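Reading a date code on a packet 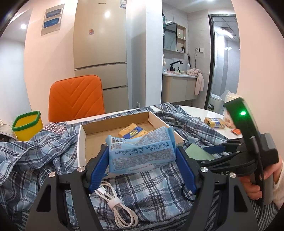

Back of a light-blue packet, upside down, with the MFG line printed across the middle.

I keep a small pantry inventory in a spreadsheet, and the column that gives me the most trouble is the date column. Manufacturers print dates in whatever order suits the line, and a spreadsheet that sorts text as text will put them in nonsense order unless they are normalized on entry.

The format on this packet, MFG:20251110, is the easiest one to deal with. Year, month, day, no separators, eight digits. Sorted as plain text it is also sorted by date, so no conversion is needed. The second line, 08:16:43 14, starts with what I read as a time of day. I don't know what the trailing 14 is. It could be a line number or a printer head. I store it as a separate field and leave it alone.

MFG is a manufacturing date, so it says nothing about when the contents should be used. For that you need either a second date or a stated shelf life. I have two columns, MADE and USE BY, and a third called SOURCE that records which of the two was printed and which I worked out.

The formats I handle, in order of how often they come up in my cupboard:

Eight digits, year first. Stored as is.

Day and month as two-digit pairs, then the year. Ambiguous for any day up to the twelfth. I go by country of origin, and if that is missing I flag the row.

Julian day, usually one or two digits of year and then three digits of day. 200 falls in July in any year. With a single-digit year you have to guess the decade, which is fine for crackers and less fine for canned goods at the back of a shelf.

Month as three letters. Annoying in other languages, otherwise safe.

Internal code only. I write the purchase month and put a P in SOURCE.

I tried doing this with a pantry program called Zultus before going back to a spreadsheet. It rejects any item without a use-by date, so I was entering made-up dates for salt. It also stops at 200 items on the free tier. I exported everything in January, and 32 rows came across with day and month swapped. I fixed those by hand over two evenings.

The sheet is now one row per packet, not per product. That sounds like extra work, but two packets of the same thing bought a month apart have different codes, and merging them loses the older date. Sorting by USE BY and then MADE puts the next one to open at the top.

Still to do: a lookup for the Julian codes, with leap years handled properly, and some rule for the flagged rows. There are 26 of them at the moment, mostly spices.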